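Price desk notebook, 19 April 2025

Gas storage model, third run. The settlement file for the Virkholm hub was reloaded in full, and all 3,036 daily prices now match the exchange record. The earlier load had stopped at 2,075 rows – the remainder used a different date format. 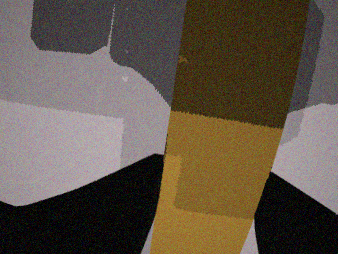

Yellow-ochre bar between two black gripper fingers, simulated view.

The forward curve was rebuilt with the Kofler method. Spreads between summer and winter contracts differ from the previous run by up to 3 percent, mainly in the far months. The Momix feed remains excluded until its currency conversion is confirmed. Run 11 of the old series should not be cited.

Recent entries
Crude benchmarks: roll dates for April
Ostix freight rates, first load
Virkholm hub: missing settlements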